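How I sorted out the cables under my desk (and how you can do yours in an afternoon)

I put this off for years. Under my desk there was a sort of nest, and every time I wanted to unplug one thing I'd end up on my hands and knees, pulling gently at something grey and watching to see what moved. If that sounds like your place, this page is for you. It's written for ordinary desks and hobby tables and the bit behind the telly, and you don't need any electrical know-how because we're not opening anything up or rewiring anything!

One thing before the list of bits. If your leads are different colours you're already halfway there, so don't go replacing them all with smart matching black ones like I nearly did. Colour is the easiest label going.

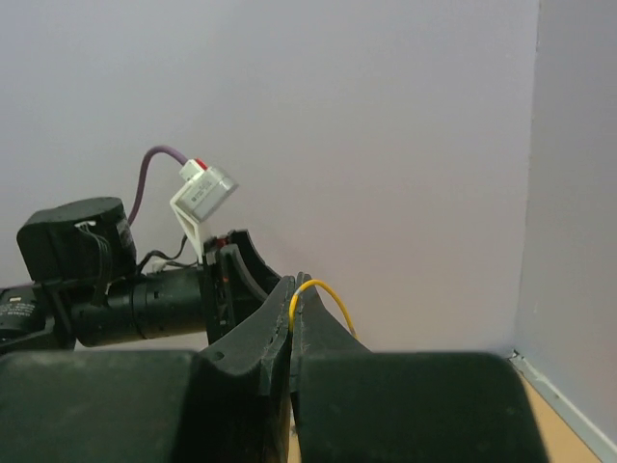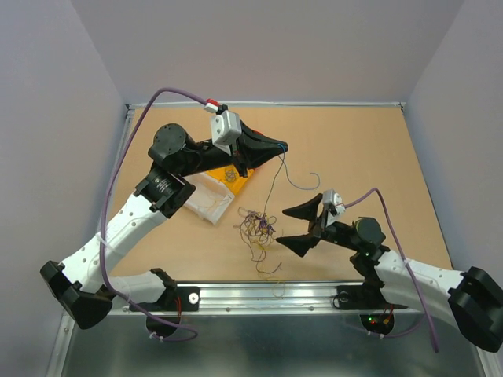 What you'll need

Hook and loop tape on a roll, the thin sort you can cut with scissors. I used the 2 cm wide stuff and would go narrower next time.
A handful of stick-on cable clips.
A tray or basket that fixes under the desk. Mine is a Pristach one.
An extension lead with a switch for each socket, if you can run to it.
Masking tape and a pen.
A torch.
A cushion for your knees (I mean it).
Something to put the spare leads in afterwards. A shoebox is fine.

You'll notice there are no plastic zip ties on there. I used them on my first go, pulled them lovely and tight, snipped off the ends and felt very pleased with myself. Then I got a new screen about a week later and had to cut every single one off again, with the scissors far too close to the lead for my liking. The cut ends are sharp as well, and I've got the scratch marks on my wrist to prove it. Tape you can undo is better in every way except looks, and it's under a desk, so who's looking?

Step one: label before you touch anything

I know you want to pull it all out and start fresh. Don't, not yet. Get the torch and the masking tape and put a flag of tape on each lead at the plug end while it's still plugged in. Write what it is. "Lamp". "Screen". "Speakers". Fold the tape round on itself so it makes a little flag, and press it down hard.

If you can't tell what a lead belongs to, follow it with your hand instead of your eyes. Close your fingers loosely round it at the plug and walk them along. Eyes jump from one lead to another where they cross, hands mostly don't. There will be at least one that goes to nothing at all. Mine was a charger for a phone I gave away ages ago, still plugged in and sitting there.

Do the other end too. It feels daft labelling the end that's plugged into the lamp, because obviously it's the lamp, but once the lead is on the floor with all its friends you'll be glad of it.

Take a photo of the back of anything with lots of sockets. The back of my computer has far more holes in it than I ever remember, and two of them look the same and aren't.

Step two: switch off and pull it all out

Save your work, shut things down properly, then switch off at the wall. Unplug the extension lead from the wall last of all and then take everything out of it. Pull on the plugs, never on the lead itself.

Now lay the lot on the floor and have a hoover under there while you can reach. I was quite shocked at the dust. Wipe down the extension lead with a dry cloth, give each lead a wipe as well, and look at them as they go through your hands. You're looking for splits, bits that have gone stiff or shiny, any place where you can see coloured wires through the outer cover, and any plug that's brown or smells burnt. Anything like that goes in the recycling (our tip at Noltby has a bin for small electricals and I expect yours does). Don't wrap tape round it and carry on. I used to do that. I've stopped.

Step three: work out where the power sits

This was the part I got wrong the first two times, so have a think about it before you stick anything down. Everything else hangs off where the extension lead goes. Mine had always lived on the floor, and that meant each lead had to come all the way down and then trail about. Lifting it up under the desk took away most of the mess by itself, before I'd tidied anything.

My desk is 132 cm wide and the wall socket is off to the left, so I put the tray left of the middle. If yours is dead central and the socket's a long way off, the lead from the wall may not reach, so hold the tray up there and try it with the lead before you fix it. Keep it towards the back so you don't bang your knees, but not so far back that you can't get a hand in past it.

Mine came with screws. Check how thick the top of your desk is and make sure the screws are shorter than that by a decent bit. Mark the holes with a pencil through the tray, make a small start with a bradawl, and screw them in by hand. If you rent the desk or you're nervous about it, there are clamp-on trays as well, and they're fine so long as you don't overload them. I wouldn't trust the sticky pad ones with an extension lead full of plugs. I tried one and it came down at two in the morning with an almighty crash.

If the desk goes up and down, put the whole thing on the part that moves, so only one lead has to travel, and leave that one plenty of slack. Run the desk right up to the top and check before you call it done.

Step four: heavy plugs first

Put the extension lead in the tray and start with the big chunky plugs, the ones with a power brick built in. They block the sockets next to them, so they want to go at the ends. Then the ordinary plugs in between. Bricks that sit halfway along a lead can lie in the tray next to the extension, but give them a bit of air between them. They get warm, and I don't like them stacked up or wrapped in anything.

While we're on it, add up what you're plugging in. There's a maximum printed on the extension lead somewhere, usually underneath. A desk with a computer, a screen and a lamp won't trouble it. A fan heater is another matter, and mine goes straight in the wall by itself. Never plug one extension lead into another, however tempting it is when you're one socket short.

Step five: one lead at a time

Okay, the satisfying part! Take the lead with the longest way to go and run it from the thing to the tray along the back edge of the desk. Plug it in at both ends. Now you'll have some left over. Gather that spare bit into a loose loop, as big round as a saucer, and put a piece of tape round it. Tuck the loop in the tray.

Loose is the word there. I used to wind leads round my hand really tightly and they'd end up all kinked and twisty, and in the end one of my chargers gave up right where it bent. If it springs open a bit when you let go, that's good. And leave a little slack where the lead goes into the back of the thing, so that if you shift your screen an inch to the side it isn't tugging on the socket.

Then the next longest, following the same path. When you've got three or four going the same way, put tape round the bunch every hand's width or two. Don't do this up front with all of them in one go, because you'll get a fat plait that you can't get anything out of. I like to keep the power leads in one bunch and everything else in another, mainly so I can find them.

The stick-on clips are for the places where a lead leaves the bunch. Wipe the desk where they're going, let it dry, press for a slow count of thirty and then leave them alone overnight before you hang a lead in them. I got mine loose from Rostami on the high street at 57p each, and the ones I was impatient with fell off. The ones I left are still up.

Step six: the leads you use every day

Phone charger, headphones, whatever you plug and unplug. Keep these out of the bunches altogether. I've got a clip on the back edge of the desk for each, so the end stays on top when I let go and doesn't slither down the back. Best thing I did, and it took a minute.

Step seven: proper labels, if you like that sort of thing

The masking tape will go dry and drop off by next winter. I borrowed a Clamon label printer and did the lot again in tiny capitals, but a freezer label and a biro would do the same job. Put them close to the plug, where you'll see them from above. Write what it's for and not what sort of lead it is, as "black USB" is no help to anyone.

The leftovers

You'll have a heap of leads that don't belong to anything. Keep one good spare of each kind you really use, put a bit of tape round each and stand them up in the shoebox. The rest can go. If you can't bring yourself to, put them in a bag with the month on it. Mine says April and I haven't been in it yet.

A few things people have asked me

Does it matter if leads cross? Not for anything on a normal desk.

Can I use those fabric sleeves that zip up? You can, and they look nice, but adding one more lead later is a right faff. I took mine off.

Which tray is it? Pristach, number 1479, the wire one with open ends. The closed box version looks neater but the plugs wouldn't all fit in mine with the lid on.

How long does it take? Allow a whole afternoon the first time. When I did my desk at work it was more like an hour, and most of that was hoovering.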